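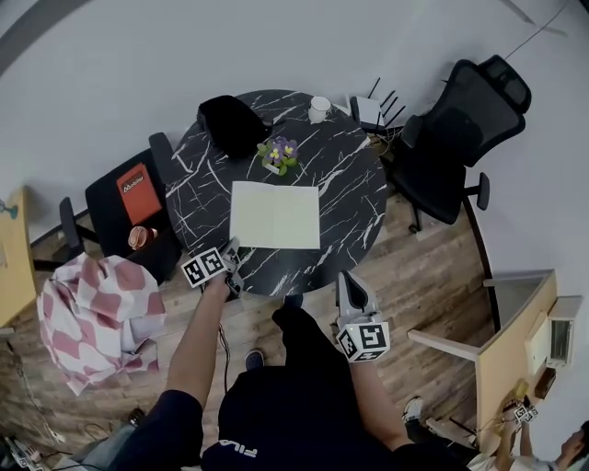
The round table, my favorite thing in the room, with the pansies in place.

I have wanted a round table since I was about twelve. My aunt had one, and everybody always ended up squeezed in at it with their elbows touching, and I decided then that rectangles were for offices. So when Tobiloba Bako sent me a listing in April with the words "black marble look, round, GO NOW" I went that same evening, and I have been happy about it ever since!

It came out of an apartment over in Nollance. The listing said 90 cm across, and I had a piece of string in my pocket cut to exactly 90 because I don't trust listings. It matched. The seller thought the string was very funny. I paid 119 for it, which was more than I wanted to spend and less than I was prepared to spend (these are two separate numbers in my head and always have been).

What I love is the top. It's glossy black with white veins running all through it, and against the wood floor it looks so much grander than anything else I own. I was worried that something this dark would make the room feel heavy. With white walls it does the opposite, it gives you somewhere to look. It shows every fingerprint, I'll admit that, so there is a soft cloth in the cabinet now and I give the top a quick wipe when I pass by. I kind of enjoy it.

The pansies were the second purchase. Purple and yellow, in a light pot, and I picked those colors because they're the least serious colors I could think of to put on a very serious table. Matvii Kuzmenko says pansies have faces and that mine look like they disapprove of me. I moved the pot four or five times the first week and keep coming back to a spot near the back, where I can see the flowers over whatever I'm writing. I still write on paper first. A big cream sheet laid flat on that dark surface is a lovely thing to sit down to, and I swear I plan better when the page stands out like that.

The router lives on the table too, at the edge, with its antennas up like a startled beetle. I tried hiding it behind the cabinet for a while and the signal in the kitchen went terrible, so it came back. A white cup, a white router, okay, fine, we'll call it a color scheme.

Now, seating! I don't have a matching set and I don't want one. There's the tall mesh office chair with the headrest, for long afternoons, and then the low black one with the flat seat, which is really more of a shelf with armrests. Books land there. Blankets land near there. If you come to visit me you will be asked to move a book before you sit, and I hope you'll take it as a sign of welcome.

And then there's the checkered cloth situation. I love a check. Give me big soft squares in any shade from pink to red, on white, and I will bring it home and throw it over a chair. It's the fastest way I know to stop a room full of black furniture from looking like a waiting room, and it can go straight in the wash. Tobiloba calls it "picnic style" and I've decided to be flattered.

The light wood table is the quieter one of the pair. Rounded corners, dark metal leg, no drama. It's where small things get set down, and it's the one I'd pick for a board game, as the round one gets slippery with cards. I had it long before the marble one and I felt a little guilty at first, as if I'd brought home a flashier sibling. But the two get along fine, maybe because neither of them has a sharp corner. My hips are grateful.

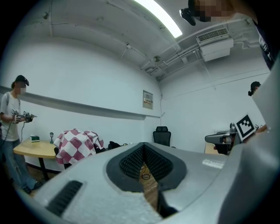 What I still want to change

The cables, first of all. I bought a pack of 2 fabric sleeves and they're a good start, but there's a lot more cable than sleeve at the moment. Next is the low pile near the wall, which needs hooks or a basket or a firmer version of me. I'm leaning toward hooks.

I'd also like something on those walls. Matvii has offered me a big print of the harbor at Ovgate, all grays and one orange boat, and I've been holding up my hands in front of different bits of wall trying to imagine it. The long wall has the ledge running along it, so it might look best hung just above that. Or I stand it on the floor and pretend that was the plan. If you have a strong opinion, please tell me in the comments, I'm going over to collect it soon and I want to have the nails ready.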